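Home | News | Business | Technology | Opinion | Contact

Household robots still slow at kitchen jobs, Zerkelstead trial finds

Saturday, November 29, 2025
Reading time: 2 minutes
Print this article | E-mail this article

A humanoid robot can get a drink out of a refrigerator, but not yet at a speed most families would put up with. That is the early finding of a household chores trial in Zerkelstead, run by the engineering firm Clakent.

The trial began in March and covers six jobs, among them fetching items from a refrigerator, clearing a table, folding towels and sorting laundry. The company says its robots have made 3,000 attempts so far.

Raili Miettinen, who leads the work, said fetching has gone better than folding. A bottle keeps its shape when it is picked up and a towel does not. Even so, a single trip to the refrigerator takes the robot three minutes on a good run, and a person stays in the room the whole time.

"It can do the job," Miettinen said. "I would not leave it alone with the job."

Refrigerators bring their own problems. Doors swing in different directions, shelves sit at different heights, and a bottle lying down has to be gripped differently from one standing up. Clakent changes the position of items between runs so that the robot cannot rely on one fixed motion.

Shops are watching as well. Jääskeläinen, a grocery chain with a store in the town, has asked for a separate test of shelf stocking next year. Store manager Aatos Kemppainen said he would want a machine that could work through a full evening shift before he considered paying for one. His staff can fill a drinks cooler in less time than the robot needs for a few bottles, he said.

Refrigerator work in Zerkelstead.
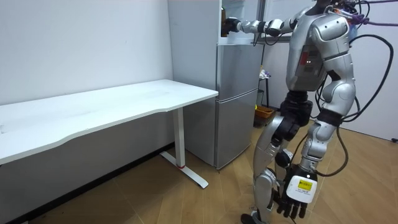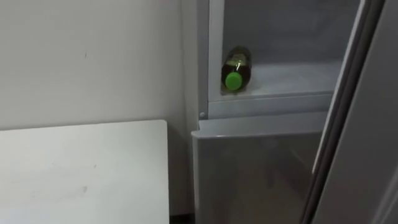
Fenna Lambrechts, who advises home care providers in the region, said speed matters less to her clients than safety. Many of them would wait three minutes for a drink if it meant not having to get up, she said, but they would need to know what the machine does when it drops something.

Clakent has not set a price or a sale date. The next round of tests will add loading a dishwasher.

More News | Back to top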